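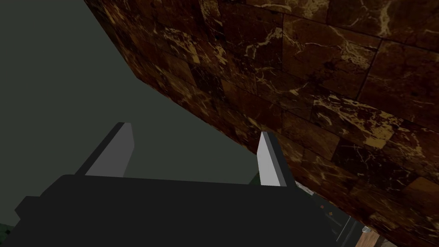 *Open gripper and brown marble, Fokow student edition.*

# Fokow Student Edition, Club License

**$459 per club, per school year. Download only. Page updated March 24, 2018.**

Fokow is a robot arm simulator for high school clubs and intro classes. Students write a short program, press Run, and watch a gripper try to do something in a pretend room. We sell it, we use it with the robotics club that meets in our back workshop, and we have mixed feelings about it. If you want the cheerful version, the maker has a brochure.

We were slow to stock this. Most simulators sold to schools promise that students will "master robotics" without touching a robot, and we don't believe that any more than we believe you can learn to swim on a carpet. What changed our minds a little was the Plolla cabinet course, the set of exercises that comes with the license. It asks for one fairly dull thing, getting a gripper to a cabinet door and opening it, and keeps asking until students have to think about where the hand is.

## What you get

- The Fokow simulator for Windows and Linux. There is a Mac version, which we don't support and which crashed on both machines we tried.
- The Plolla course, 83 exercises, with starter code for each.
- Teacher notes as a PDF. The first half is good. The second half reads as if it was written the night before.
- One year of updates.
- Setup help by email from us. Please send the log file with your first message.

You don't get a robot, a game controller, or a printed book. The box on the order form is drawn on. There is no box.

## How it looks

Plain, mostly. The gripper is made of flat blocks with no screws or markings on it, and the walls get the fancy stone. Students coming from video games will laugh at it for one meeting and then stop noticing. Shadows have stair-step edges and so do some of the straight lines. We turned every quality setting up and it made less difference than we'd hoped.

What bothers us more is the view from the wrist. The hand takes up a lot of the screen, and when a student has turned it the wrong way they may be looking at a great deal of wall and very little cabinet. Beginners get lost. The notes call this "a realistic challenge." We'd call it a reason to use the room view for the first few meetings, then switch over once everybody can say which way is forward.

## The door exercises

The middle of the course is all doors. Students bring the hand up to the knob with the fingers open, close them, and pull along the curve the door wants to follow. A straight pull fails, and it should. It's the best part of the package, and if the whole thing were these exercises at half the price we'd have fewer complaints.

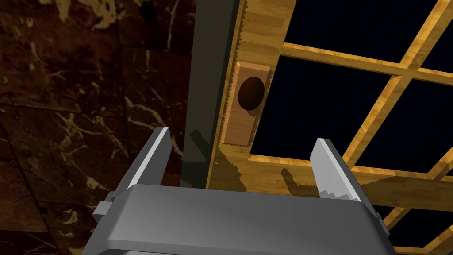

*Fingers spread wide in front of the lattice door, with the round knob up on its plate.*

Dark glass, yellow wood, a knob that stands out well enough to aim at. The thin bars between the panes give students something to line up on, and several of ours worked that out without being told. One group wrote a whole approach routine around the lower bar. It was a bad routine, and they learned more from fixing it than they did from the lesson.

Now the part we'd want to know before paying. Fokow is generous about grip. If the fingers close anywhere near the right place, the software will often call it a hold. We had a program that pulled a door open every single time on screen, and when we moved the same plan over to the real arm in our shop it slid off the knob and knocked over a coffee can of washers. There's a setting called "strict contact" that helps. It's off by default, and it's buried two menus down under Physics. Turn it on before your students start keeping score.

## Using it with a real arm

The maker says programs will carry over to the Pikness desktop arm "with minor changes." We own one of those. The changes were not minor. Speeds had to come way down, the zero positions didn't match, and the real fingers are shorter than the ones in the program. Plan on a couple of meetings for this if your club has the arm, and count those as teaching time. They're worth having.

With any other arm, assume you're rewriting the movement code from scratch. The planning part, the if-this-then-that, will survive.

## For the Ruiz-Ortega contest

Several clubs have bought this to get ready for the simulation round of the Ruiz-Ortega student contest in March. It's fine for that. Two warnings, though:

1. The contest rules cap each team at 2000 practice runs in the log, and Fokow counts a canceled run as a run. Teams that press Run and Stop all afternoon will burn through the cap. Make a separate practice profile.
2. Contest files have to be saved from the student edition. Files from the free trial won't load, and there's no way to convert them.

## What your computers need

Any desktop with a separate graphics card should be okay. Older school laptops will run it at a crawl. One of ours showed the arm moving like a flip book, and the students using it blamed their code for most of an hour. Install the trial on your *worst* machine before you order anything.

The trial lasts 72 hours from first launch, and that clock keeps going while the computer is off. Don't open it the evening before a school break.

## Returns

Full refund until you enter the license key. After that the maker won't take it back, so neither can we. We've asked them to change this.

## Should you buy it?

If your club has one arm and a long line of students waiting for it, yes, probably. It gives the line something useful to do. If you have no arm at all and are hoping this will stand in for one, we'd put the money toward hardware first, even used hardware with a wobbly joint.

Orders by school purchase order or card. Keys go out by email the next business day. Check the spam folder before you write to us.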